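Notes on the Lukivine share swap

Saturday, February 19, 2022

I have held Talotik shares for a few years, so I read the exchange circular this week, all of it, including the annexes. These are my notes. I am not an adviser and the position is small.

The structure first. Gavura owns 20 percent of Lukivine, the holding company. Lukivine in turn owns a controlling block of Talotik, the regional phone and broadband operator. Gavura wants to give up its Lukivine stake and receive Talotik shares directly. No cash moves. After the swap Gavura sits on the Talotik register under its own name, and Lukivine's remaining owner, Prasertsri, has the holding company to itself.

The exchange ratio is 14 Talotik shares for each Lukivine share. The circular gets there by taking the market value of Talotik, subtracting Lukivine's own debt, and applying a holding company discount. The discount is stated in the annex on valuation and nowhere in the main text. I would have put it on page one. It is the only number in the calculation that is a matter of opinion, and it decides how much each side gives away.

What changes for a small holder like me:

The share count does not change. Lukivine hands over existing shares, so there is no dilution.

Lukivine stays the largest shareholder but with a thinner margin. It keeps control of ordinary resolutions. It can no longer pass a special resolution without help from Gavura or the free float.

Dividends are the open question. Lukivine has needed Talotik's dividend to pay interest on its own bonds. With a smaller block it receives less for the same payout per share, so it may push for a higher payout. Gavura has said in past reports that it prefers network spending. Those two positions will meet at the March board meeting.

On spending, the plan already published covers 3,000 base station upgrades. At the last update 1,129 were done. I can't find a statement in the circular that the plan survives the swap unchanged, and I can't find one that says it doesn't. The section on Talotik's automation and devices unit is one paragraph long and gives no revenue figure.

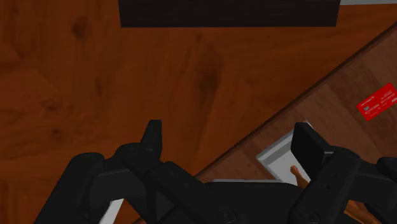
Computer rendering of a two-finger gripper over a wooden table.

There is also a lock-up. Gavura may not sell the shares it receives for a fixed period, with an exception for transfers inside its own group. That exception is wide – a transfer to a subsidiary, followed by a sale of the subsidiary, looks permitted as I read it. The wording may be tightened before closing.

I am keeping my shares for now. I will read the board minutes when they are posted and update the spreadsheet with the new register.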